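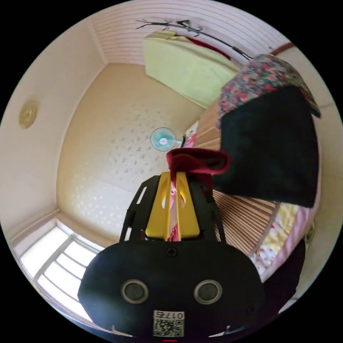

Subject: Re: The bed as a sorting surface

To the list,

I have been reading the folding thread for most of May without contributing, in the manner of a person who owns two drawers that no longer close. The message that finally got me typing was this one, from the Wornley end of things:

> I tip everything onto the bed first thing in the morning.
> The theory is that you can't go to sleep until it has been
> dealt with. Dark things in one heap, prints in another, and
> anything I can't identify goes on the chair. I fold in
> thirds, then in half, and stand the pieces on edge in the
> drawer. Does anyone have a better way with floral prints?
> Mine slide about and come undone as soon as I look away.
> Also, how much is everybody keeping? I did a count for the
> first time and got 70, not including socks, and was told
> by my household that this is a lot.

First, the theory. It is a good theory and I held it myself for years. It has one weak point, and that is the far side of the bed. A grown adult can sleep quite well on a strip of mattress the width of an ironing board with a winter's worth of cardigans beside her, and in the morning the cardigans are still there and now they're creased. I have since moved my tipping-out to four in the afternoon, when I am cross enough to throw things away.

On floral prints: the trouble is the cloth more than the fold. Blouses and summer dresses are mostly made of something slippery, and a slippery thing folded in thirds will spend the night turning back into a dress. What works for me is using a plain dark piece as a base. Lay a big black one out flat, put the print on it, square up the edges, and fold the two together as if they were one garment. The dull cloth grips and the shiny one behaves. You do then have to remember that the blouse is inside the black thing. I lost a perfectly good one for a whole summer this way and bought another.

Dark red I keep away from everything. I have a dark red item that has been washed on its own for as long as I have had it and is still looking for company to ruin. If you must have it in the sorting, pick it up first, fold it over on itself once, and get it off the bed before you start on the pale stuff.

A few other things that came up in the thread:

Standing pieces on edge is fine in a full drawer. In a half-empty drawer they fall over like drunks. I use shoe box lids as dividers. Someone recommended the Vevine ones, and I have nothing against them except that shoes already come with the lids.

The chair. I would get rid of the chair. Anything that goes on it stays there until it is upholstery.

Hangers: the earlier poster who has 400 of them, please stop. You don't have a clothes problem.

As for how much everybody is keeping, 70 seems to me the figure of a monk. I counted once, in the old place on Skinner Street, and gave up in the scarves. Whoever wrote in to say they had reached 936 pieces with the linens included has my respect, and I'd like to know about the shelving.

One question of my own before I go. I have a long knitted skirt, bought in Grurkia, that can't be hung because it grows, and can't be folded because it comes out with a line across the knees. Rolling has been suggested. I rolled it, and now the line goes all the way around. Has anybody got a fourth idea? Replies to the list, please, as my own mailbox is in much the same state as the chair.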